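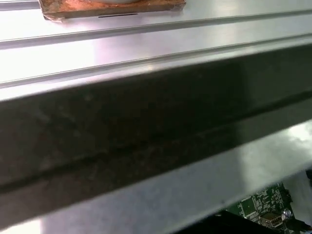
Section 2: Pairing and first-day setup

Welcome to the fun part! By now you've picked out ear tips and charged both Flarska hearing aids overnight, and you're ready to hear what they can do with your phone and your television. Go through the steps in order the first time. After that you can jump straight to whichever part you want.

Before you start

You will need:
Both hearing aids, fully charged (solid green light on the charger)
A phone with the Orkaven app installed
The Orkaven TV Link box, if you bought one, with its power cord and audio cable
The four-digit code on the card in the lid of the charger box

The code on a new set is 3885. You'll be asked to change it in step 8, so have a new one in mind. If your hearing care provider already paired the aids to a phone in the office, skip to "Your first listening check."

Caution: Hearing aids contain small parts and sealed rechargeable batteries. Keep them away from children and pets. If a part is swallowed, get medical help right away.

Pairing with your phone

1. Turn on Bluetooth on the phone. Close any other app that is playing sound.
2. Open the Orkaven app and tap Add My Aids.
3. Take both aids out of the charger. They turn on by themselves, and you'll hear a short rising tune in each ear if you're already wearing them.
4. Put the aids on the table next to the phone, no more than a hand's width apart.
5. Wait for the app to show Left and Right. The red marking is always the right ear and the blue marking is always the left.
6. Tap Left, then Right. A check mark comes up beside each one.
7. Type in the four-digit code.
8. Choose a new code and type it twice. Write it inside the back cover of this guide.
9. Put the aids in your ears and tap Play Hello. A friendly voice says hello on the left, then on the right, then in both. We love this moment, and we hope you will too!

Note: If only one side shows up, put both aids back in the charger, close the lid until the light comes on, and begin again at step 3. The app remembers the side it has already found.

Note: Some phones ask for permission twice, once for each aid. Say yes both times.

Your first listening check

Sit somewhere quiet and ask someone to talk with you from across the room. Start with the volume in the middle of the slider, where the app puts it.

1. Listen for a minute without touching anything. Your own voice may sound big or boomy at first. Give it a few days, because most people get used to it quickly.
2. Move the slider one notch up, then one notch down. Each notch makes a soft click.
3. Tap Programs and try Quiet Room, then Conversation. The change takes a second or two to settle, and it's smooth, so don't expect a jump.
4. Go and run the kitchen faucet. If the sound is sharp enough to bother you, tap Soften. You can tap it again later for a little more.
5. When you like what you hear, tap Keep This. Your settings are now stored in the aids themselves and will still be there if you change phones.

Caution: If anything hurts, or if you hear a loud whistle that doesn't stop when you reseat the ear tip, take the aid out and call your provider. Do not turn the volume up to cover the whistle.

Wearing time on day one is up to you. Plenty of new wearers put the aids in at breakfast and forget about them until bedtime. Others like 15 minutes at a time with a rest in between, and that's just as good a way to begin.
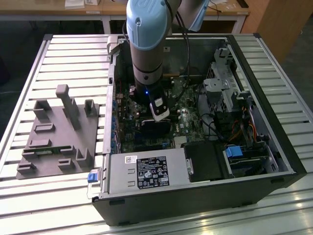
A robotic arm above an open desktop computer tower on a slatted aluminum table.

Adding the TV Link

TV Link sends television sound straight to your ears while everyone else listens through the speakers at whatever volume they like. It works up to 20 feet from the box in an open room. Walls, fish tanks and large metal cabinets shorten that.

1. Plug the power cord into the back of TV Link and then into the wall. The front light blinks white.
2. Connect the audio cable to the socket on the television marked Optical or Audio Out. Take the clear caps off both ends of an optical cable first. They are very easy to miss!
3. Stand next to the box with your aids in.
4. Press and hold the round button on top until the light blinks blue.
5. Let go. Within a minute you'll hear two notes, and the light turns solid blue.
6. Turn on the television and pick a program with plenty of talking, such as the news.
7. In the app, tap TV and move the Room slider. All the way left gives you only the television. All the way right brings in the people on the couch.

Note: If you have picture but no sound in your aids, open the sound menu on the television and change the digital output to PCM. The name of the menu is different on every set, so check the booklet that came with yours.

Note: A second Flarska wearer can share the same box. Repeat steps 3 to 5 with the second person standing next to it and the first person in another room.

Light guide

Blinking white: starting up
Blinking blue: looking for hearing aids
Solid blue: connected
Solid white: power is on, no aids in range
Blinking orange: audio cable loose or not connected

Charging at the end of the day

1. Wipe each aid with the dry cloth from the box. No water, alcohol or household cleaner.
2. Open the little brush and sweep the ear tip from the open end outward.
3. Set the aids in the charger, red to the right, and press lightly until the lights blink.
4. Close the lid. A blinking green light means charging, and solid green means they're ready to go.

Leave the charger on a nightstand or dresser, out of direct sun. The bathroom is too damp for it.

Caution: Use only the power adapter supplied with the charger. If the charger feels hot to the touch, unplug it and do not use it again until your provider has looked at it.

For replacement ear tips, wax filters and brushes, see Section 3. Flying with your aids is covered in Section 5, along with phone calls and video chats.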